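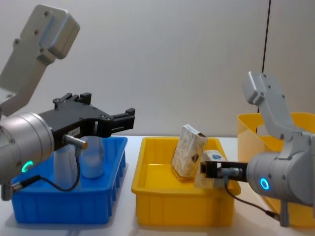 Shallow trays or deep bins for sorting plastics?

Board: Sorting, Storage & Related Suffering

traywell
Posted 2024-10-04

Setting up a sorting spot on a white table in the back room and I need to settle one thing before I buy any more plastic to put my plastic in. Open trays, or proper tall bins?

What I've got coming through is mostly bottles and tubs, the clear and cloudy kind. At the moment two open trays sit side by side on the table, with a taller yellow bin for whatever I can't make a decision about. The yellow bin is winning.

The trays hold very little, but I can see everything in them. The bin holds plenty and I never want to look in it again. Opinions?

gasket_51
Bins. Trays are for people who enjoy carrying trays.

I ran trays for 2 years and every bottle over a certain height fell out the moment I walked anywhere. Then it rolled under something. I have a fridge I'm afraid to move.

lowshelf
Disagree with gasket, as is tradition. Trays for sorting, bins for storing. Those are separate jobs and people keep buying one container for both, then coming here to complain about it.

A shallow tray with a flared rim is a pleasure to work out of. You can stand a bottle upright in it, check the bottom for the number, and move it along without putting your arm in up to the elbow. Try that with a tall bin. You'll be wearing whatever was in the last shampoo bottle.

gasket_51
I rinse mine.

lowshelf
Sure you do.

mrs_overflow
I have the Paron stacking trays and like them, with one complaint. They stack beautifully when empty. When full they stack for as long as you're watching. Ribbed sides do help, the smooth ones I had before bowed out in the middle like a tired mattress.

Color matters more than you'd think, too. My household ignored labels completely for a year but will put things in the blue one if told "the blue one." I don't ask why. I just bought more blue.

traywell
Blue is what I have for one of them, so that's encouraging. Labels are already a lost cause here. I wrote CLEAR on a piece of tape and found a mustard bottle in there by lunch.

pelham_dregs
What do you all do with the cloudy ones? Our drop-off in Wotton wants clear and "natural" kept separate, and I have stood at that table holding a bottle up to the light like I was buying a diamond. Clear at the shoulder, milky further down. Is it the plastic? Is it leftover something? Do I want to know?

lowshelf
Rinse it and look again. If it's still milky it's the plastic, and it goes with the frosted stuff. If it clears up it was conditioner.

gasket_51
So what I'm hearing is that rinsing is good.

mrs_overflow
He's been waiting all day for that.

binnacle2000
Going against everyone: get neither. I use 4 flat cardboard boxes from the grocery store. When one gets gross it goes out with the recycling and I get another. Total cost is nothing and I have never once had to wash a container whose purpose was holding garbage.

mrs_overflow
Until something drips.

binnacle2000
Then it goes out sooner. The system works.

pelham_dregs
I did cardboard through December. The bottom went on the stairs. I'd rather not go into it.

lowshelf
traywell, keep both trays on the table, put the yellow bin on the floor where it's a nuisance to reach, and empty it every Friday whether you feel like it or not. If it's at hand height you'll use it for everything.

traywell
Moving it tonight. I'll keep the trays for now and look at the Paron ones when I run out of room - or patience. Still not sold on cardboard.

gasket_51
Measure your tallest bottle first. And check under the fridge.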